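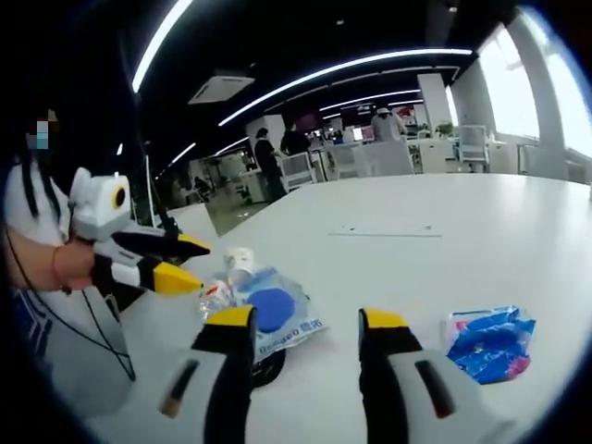 Plastic Packaging in Student Households
Project report, Astside College
April 14, 2018

1. Purpose
We wanted to know how much packaging two student households in Brornonstead throw away, and how much of it the local recycling center will take.

2. Method
Both households kept all their packaging for 4 weeks in March. Food residue was rinsed off before storage. Each week we sorted the items into film, rigid plastic, paper and metal, and weighed each group on a kitchen scale. Anything under 2 grams was weighed together with the next item.

3. Results
Film was the largest group by number of items but the smallest by weight. Most of it came from bread, frozen vegetables and online orders. The Ivach center accepts bottles and tubs but no film, so all of the film went in the trash.

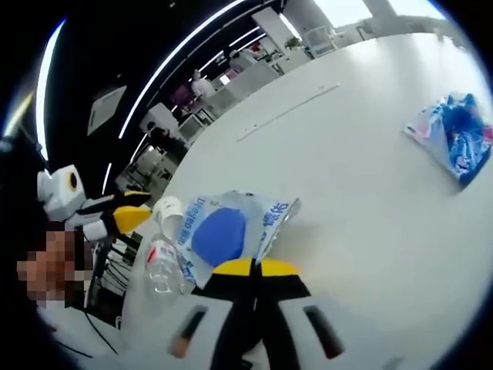
Figure 2. Crumpled packaging on a white table.

4. Sources of error
One household was away for 8 days, and its totals for that period are low. The scale reads only in whole grams. We did not count takeout eaten on campus.

5. Next steps
A survey of 100 students would show if these two households are typical.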